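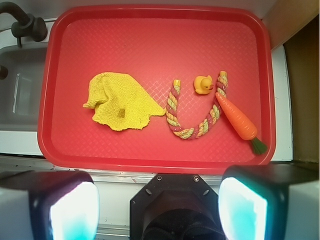 Tray 2 at the sink: yellow cloth, braided rope toy, rubber duck, toy carrot.

Toy Tray Gallery: Counter Station

Compiled by Svitlana Tkachenko for the Hutetine play room, January 2023

The pages in this gallery cover the small toys that go through the counter station next to the sink. Each toy has a line in the station log, and the log uses the same short names as the captions. The stock list holds 41 entries. Large toys, ride-ons and anything with a battery are listed on the floor sheet kept by Rostyslav Onyshchenko.

The tray is red plastic with rounded corners and a raised rim. The floor of the tray has a fine crosshatch texture. It sits on the white countertop beside the gray basin. Trays are not stacked while toys are on them. One cloth is issued per tray, and the cloth goes in the wash bin at the end of the session whether or not it was used. A mark on a cloth is not a reason to discard it. Cloths with holes are moved to the floor set.

Rope toys are laid out in a U so that both knots can be checked. The log entry for a rope toy records the state of the knots and the state of the strands between them. Fraying at the tip is noted but does not take the toy out of use. A strand that pulls free does.

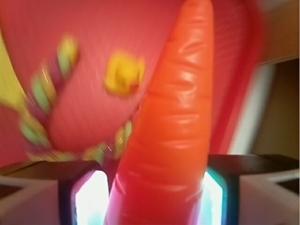

Toy carrot, upright. Ridges run across the body, which narrows to a rounded tip.

The carrot is entered under "food, single." It has a glossy orange surface and a green leafy top. The ridges are the slow part of cleaning. Wipe across the body along each groove first, then lengthwise from the thick end to the tip. Wiping lengthwise only will leave residue in the grooves. The join between the body and the leaves gets a soft brush. Nhàn Vi keeps the brushes in the drawer marked Kobzar, and they go back there with the bristles up.

The duck is entered under "bath." Bath toys are squeezed over the basin before they are logged. If water comes out, the toy goes to the drying rack and the log line stays open until the next check. The yellow duck is small enough to be lost under a cloth, so it is placed inside the U of the rope toy when the two share a tray.

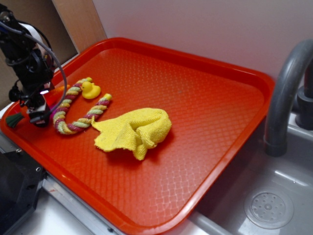 Rope toy, duck and bunched yellow cloth, from the counter side. Gray basin adjacent.

Tray position: on the countertop, clear of the basin edge. The angle to the wall does not matter. A tray may hold mixed types (rope, bath, food) provided that each has its own log line.

Corrections to the captions go to Viorica Živković. The log template was revised in April, and older sheets that list the cloth as a toy should be read with that line struck out. Replacement trays are ordered through Govik under the play room account.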